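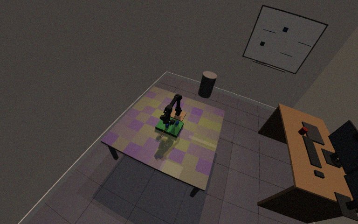 Okay everybody, notes for Unit 4, which is the first one where we leave the slides alone and get the arm moving in the simulator. I know a lot of you signed up for this part! Open the Dandard room from the course folder and you'll land high up in a corner, looking down at the checkered table with the black arm on its green platform. Take a minute to get used to orbiting the view before you touch the joints. If you get lost, find the whiteboard on the back wall and work your way back from there. I do this all the time and I have run this room since April.

Your job this week is reaching. Pick one of the blue objects on the green platform, bring the gripper over it with the fingers open, and stop before you touch it. No grasping yet – that's Unit 5, and I will be stubborn about it. Save the joint angles at the start, at the halfway point and at the end. The Imell logger does this for you if you remember to press record (please remember to press record).

A few of you asked about the step limit. It's 3,000 per attempt, and you get 9 attempts that count. Practice runs are free, so do as many as you like.

Once you're close, switch to the near view. Everything looks huge in there and it's easy to overshoot, so drop your speed to 32 on the slider and nudge one joint at a time.
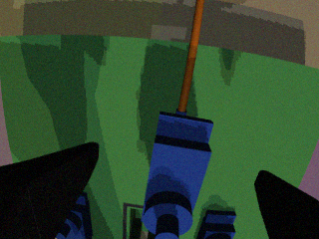
Near view, with the blue object in the gap between the two open fingers.

Watch the shadows in this view. They fall dark on the green and they have pretty hard edges, and last term I got more than one report where somebody had lined up on a shadow – I've done it too.

Turn in your log file plus half a page on what you changed between attempts. Plain sentences are fine. Upload to the Ovia folder by August 13, 2020, and put your group name in the file name this time!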